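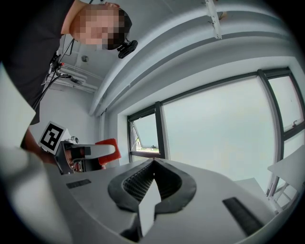 By Maureen Tillack

I moved my whole working life upstairs in May for the sake of a window, and I would do it again tomorrow. It's huge. Dark gray metal frames, one big pane that is pretty much all sky, and a narrower section next to it that tilts open at the top so you can get some air without your papers ending up in the hall. On an overcast day the glass goes one flat, pale white and the whole room goes quiet with it. I love it on those days most of all!

The building is the old Brudura warehouse on the edge of Saludo, the one everybody drives past on the way to the lake (look for the loading dock with the bad mural). The upstairs rooms had been offices and then storage, and when I first saw mine it had brown carpet, a wall of file cabinets and a desk shoved into the darkest corner, facing away from the view. Who does that? I had the cabinets gone before I'd worked out where to plug in a lamp.

Then came the ceiling. There are pipes and ducts up there, running side by side, and a long beam, and my first idea was to hide the lot. A contractor gave me a price of $2,152 for a dropped ceiling, which would have swallowed a good foot of height and come down right about where the window gets interesting. I said I'd think about it, went home, and thought about it for as long as it takes to eat a sandwich. We painted instead. Everything went white, pipes and all, in a flat finish from Nisine that forgives a lot of sloppy brushwork around the brackets. Your neck will hate you for a week. Take the stepladder down between coats, too, or you'll walk into it in the dark like I did.

The walls are plain white as well, and I've had some grief from friends about that. Put up a shelf, they say, hang something. Maybe! For now I like having a blank stretch next to all that glass, and the strip of green you catch through the side window does more for me than any print I own.

The table took longer than the painting. I wanted wood, something big and old with drawers, and I dragged home 2 of them before admitting they looked like parked trucks. What stayed was a white one with a flat top and thin metal legs, a Tosow model that I picked up secondhand for $40 with a scratch I've stopped noticing. It stands right up close to the window, and you can see the wall underneath it, which makes a bigger difference than I'd have guessed. I can shift it by myself when I want to wash the glass, and with this much glass I am always washing it.

If you're taking on a room like this, live in it for a few weeks before you buy a thing. I knew by June that I wanted to sit side-on to the window, and that by 4 in the afternoon I'd be making tea and staring out of it. I still haven't bought blinds. I keep getting samples in the mail, and I keep using them as bookmarks.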